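Rotevow yard takes on second wooden launch

The Rotevow boatyard in Valville has begun work on a 1950s wooden launch that spent most of its life carrying passengers across the harbour. The boat arrived on a low trailer in March and is now in the main shed, where the deck has been lifted and the first planks taken off the port side.

Cyril Mapplebeck, who runs the yard, said the hull was sounder than he had expected, although the keel bolts would all need replacing. Five of the frames have rotted at the lower ends and will be scarfed with new oak. The engine has gone to a workshop in Flernau for a rebuild.

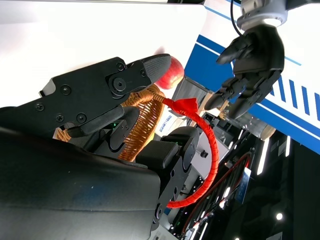
The yard expects the job to take about 2,000 hours. Raili Oksanen is in charge of the planking and Valtteri Rautiainen is making new seats to match the only original one left on board. The varnish on the cabin sides had been painted over several times, and stripping it back took up most of the first month.

A set of 117 bronze fittings came with the boat in two crates. Most can be cleaned and used again. The stem band is missing, and the yard would like to hear from anyone who has a photograph of the bow from before the launch was taken out of service.

The owner, Sirkka Riihimäki, plans to keep the boat at Valville once it is finished and use it for day trips. It will go back to its first colours, dark green below the rubbing strake and cream above. The yard's earlier launch is still for sale and can be viewed by arrangement with the office.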